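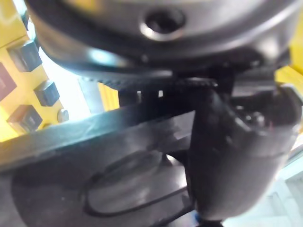 Fórum Flerkcombe > Manipulação > Garras, mãos e câmaras
Tópico: Mão multidedos ou garra simples para tirar peças de uma caixa? (e a câmara de pulso, serve para quê?)

folga_zero
8 de dezembro de 2023

Boas. Ando a comparar duas configurações para uma tarefa de separação de peças e já estou com mais dúvidas do que tinha em janeiro, quando me venderam a ideia. De um lado, mãos multidedos Brandumlow nos dois braços, com câmara pequena em cada pulso e outra na cabeça. Do outro, a garra paralela Pimatier que já cá tínhamos, com a mesma câmara de cabeça e mais nada.

A tarefa é banal: coberturas pretas de plástico moldado dentro de uma caixa translúcida, no chão, e uma estante ao lado com peças pequenas (discos, parafusos, umas almofadas quadradas). Pegar, orientar, pousar.

O fornecedor jura que a câmara de pulso "resolve a última aproximação". Eu olho para o vídeo e vejo sobretudo a própria mão. O corpo por cima come uma fatia enorme da imagem, o dedo tapa a direita, e o que sobra para ver a peça são umas nesgas. Alguém aqui tirou proveito real de uma câmara montada assim, ou andamos todos a gravar plástico preto?

Controlador: Strand, malha de pegada a 12 Hz, que foi o que consegui sem perder mensagens.

binario_de_aperto
Tirei, mas não para o que te disseram. Para localizar a peça, a de cabeça ganha sempre. A de pulso ajuda a perceber se a peça escorregou depois de fechada, desde que a zona de contacto caia dentro do campo. Na tua montagem cai?

folga_zero
Depende da pose. Com os dedos enrolados, mais ou menos. Com a mão aberta vejo um dedo e adivinho o resto. Já pedi o suporte mais comprido e responderam-me com um PDF de catálogo.

sensor_cansado
12 Hz é pouco. Antes de culpares a câmara trata disso. A essa frequência, quando a imagem te diz que tocaste na peça já lhe deste um empurrão.

folga_zero
A garra Pimatier corre no mesmo controlador à mesma frequência e não empurra nada. Ou melhor, empurra, mas sempre da mesma maneira, e eu corrijo isso com um desvio fixo. A mão empurra de uma maneira diferente de cada vez.

sensor_cansado
Claro que empurra diferente, tem mais graus de liberdade. Estás a comparar uma pinça com uma mão e a queixar-te de que a mão é mais difícil.

folga_zero
Estou a comparar dois orçamentos para a mesma tarefa. O meu chefe não compra graus de liberdade, compra peças pousadas no sítio certo.

E sobre as câmaras, deixo outro momento do pulso, da mesma montagem, para quem achar que exagero. O foco está bom para o fundo e mau para o que está colado à lente, ou então nem isso, já mudei de opinião umas quantas vezes. O que me preocupa mais é o preto sobre preto: dedos pretos, peças pretas, reflexos por todo o lado. O segmentador que veio com o pacote confunde a borda da mão com a borda da cobertura, e a confiança que ele devolve é altíssima nos dois casos.

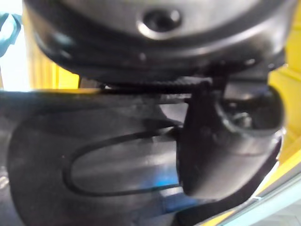

quarto_eixo
Isso do segmentador não me espanta. Usei o mesmo pacote numa bancada com peças cinzentas e a confiança era um número decorativo. O que funcionou foi gerar uma máscara da própria mão a partir das posições das juntas e deitar fora esses píxeis antes de tudo o resto. Dá trabalho a calibrar e tens de repetir sempre que alguém mexe no suporte, mas deixa de haver falsos contornos. Se depois da máscara te sobrar pouca imagem, ficas a saber que a câmara está mal posta, e podes discutir com o fornecedor com dados na mão.

binario_de_aperto
Assino por baixo da máscara. Não assino a parte de discutir com o fornecedor, que no caso da Brandumlow é conversar com uma caixa de correio.

folga_zero
A máscara vou tentar. Vocês fazem com o modelo CAD ou com imagens de referência? O CAD que me deram não inclui o suporte nem o cabo, e o cabo aparece onde lhe apetece.

quarto_eixo
CAD dilatado uns píxeis e o cabo preso com abraçadeiras até deixar de ter opinião. Imagens de referência só valem para poses que gravaste, e com uma mão daquelas nunca gravas todas.

passo_fino
Chego com a opinião impopular: para coberturas alongadas e arredondadas, numa caixa aberta, metia a garra paralela com pontas moles e ia almoçar. Todas as comparações que vejo a favor das mãos usam uma tarefa escolhida para a mão brilhar. Abrir frascos, rodar cubos. Ninguém mostra a folha de avarias ao fim do mês.

sensor_cansado
E todas as comparações a favor das garras usam uma peça só. Ele falou em discos e parafusos na estante. Tenta apanhar um disco deitado numa prateleira com uma garra paralela de pontas moles e depois conta-me como foi o almoço.

passo_fino
Ventosa.

sensor_cansado
Nos parafusos também?

passo_fino
Íman, se forem de aço. Troca rápida de ferramenta, que existe há décadas. Mas reconheço que ao fim de três ferramentas e uma estação de troca a conta começa a aproximar-se da outra. Não chega lá, mas aproxima-se.

folga_zero
Tenho números, valem o que valem. Na garra Pimatier tenho 3124 ciclos registados desde que a instalámos, só com coberturas, e o que me falhou foram quase sempre peças encostadas à parede da caixa. Nas mãos tenho 300 tentativas, misturadas, com operador a teleguiar numa parte e em automático noutra. Não dá para pôr os dois valores lado a lado e é por isso que não os ponho, embora o comercial já o tenha feito num diapositivo, com uma seta verde a subir.

binario_de_aperto
300 misturadas não te dizem nada, de facto. Separa pelo menos teleoperação de automático. Um operador com jeito esconde metade dos defeitos da mão: compensa o atraso, evita as poses más, e no relatório aparece como mérito do hardware.

quarto_eixo
E separa por peça. Aposto que nas coberturas a diferença entre as duas é nenhuma.

folga_zero
Também apostava nisso. Segue uma vista da câmara de cabeça para perceberem a disposição. Perguntaram-me por mensagem se a caixa está em cima de uma mesa: não, está baixa, sobre uma caixa de cartão, e os braços têm de descer até lá. Isso limita os ângulos de entrada e penaliza as duas soluções, mas desconfio que penaliza mais a mão, que é mais volumosa e precisa de espaço para abrir junto à parede da caixa.

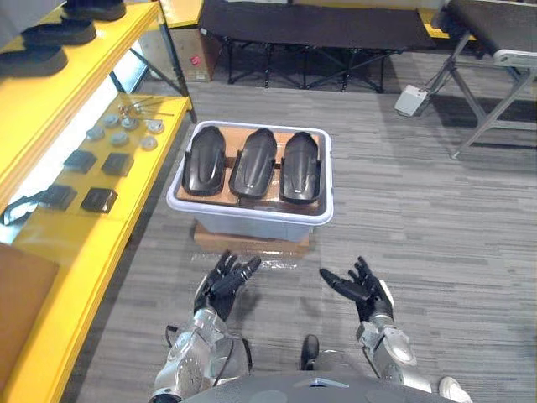
Vista de cabeça: coberturas pretas na caixa translúcida, peças pequenas na estante amarela à esquerda.

passo_fino
Com essa altura eu nem começava a comparar. Sobe a caixa. Qualquer braço a trabalhar perto do chão anda nos limites das juntas e depois atribuis à mão o que é culpa do cotovelo.

folga_zero
O cliente final tem as caixas no chão. Se eu subir a caixa faço um ensaio muito bonito de uma coisa que não vai existir.

passo_fino
Então faz os dois. Um com a caixa alta, para comparar mãos e garra sem desculpas, e outro no chão, para saber o que vais entregar. São perguntas diferentes.

folga_zero
Justo. Não me apetece nada, mas é justo.

malha_aberta
Leio este tópico desde o início e há uma coisa que me faz confusão. A queixa original era que a câmara de pulso só vê a mão. Na vista de cabeça as peças vêem-se muito melhor. Porque não desligas as de pulso e pronto? Menos largura de banda, e se calhar o Strand já te deixa subir dos 12 Hz.

sensor_cansado
Porque quando a mão entra na caixa é a própria mão que tapa a peça à câmara de cabeça. É o problema clássico. As de pulso são más, mas são as únicas que estão lá em baixo.

malha_aberta
Más e lá em baixo continuam a ser más. Já vi gente treinar políticas com três câmaras e descobrir, ao retirar uma, que o resultado não mexia. Pelo menos faz esse teste antes de pagares o suporte comprido.

binario_de_aperto
Esse teste vale a pena, mas com cuidado: se a política foi treinada com as três, não basta tapar uma lente, tens de treinar outra vez sem ela. Tapar a lente mede o susto do modelo, não mede a utilidade da câmara.

folga_zero
Concordo com o binario_de_aperto e vou fazê-lo assim. Plano, para me poderem cobrar:

Máscara da mão a partir das juntas, com o cabo preso.
Blocos separados por tipo de peça, sempre em automático, com garra e com mão, caixa no chão e caixa alta.
Treino com e sem câmaras de pulso, mesma semente, mesmos dados.
Paragem do ensaio se a mão precisar de recalibração mais de 6 vezes num bloco. O fornecedor diz que isso nunca acontece. Fica registado.

quarto_eixo
Junta o tempo de recalibração à folha de cálculo. Costuma ficar de fora e é onde as mãos perdem.

sensor_cansado
E junta o tempo de troca de ferramenta da garra, já que estamos a ser sérios. Continuo a achar que nas peças pequenas vais mudar de ideias.

folga_zero
Se mudar, venho cá dizer. Se o suporte comprido chegar entretanto, ponho também os resultados com ele, mas não façam planos a contar com isso.

passo_fino
Qual é o prazo que te deram para o suporte?

folga_zero
"Brevemente". É o que diz o e-mail, com essa palavra e o logótipo por baixo.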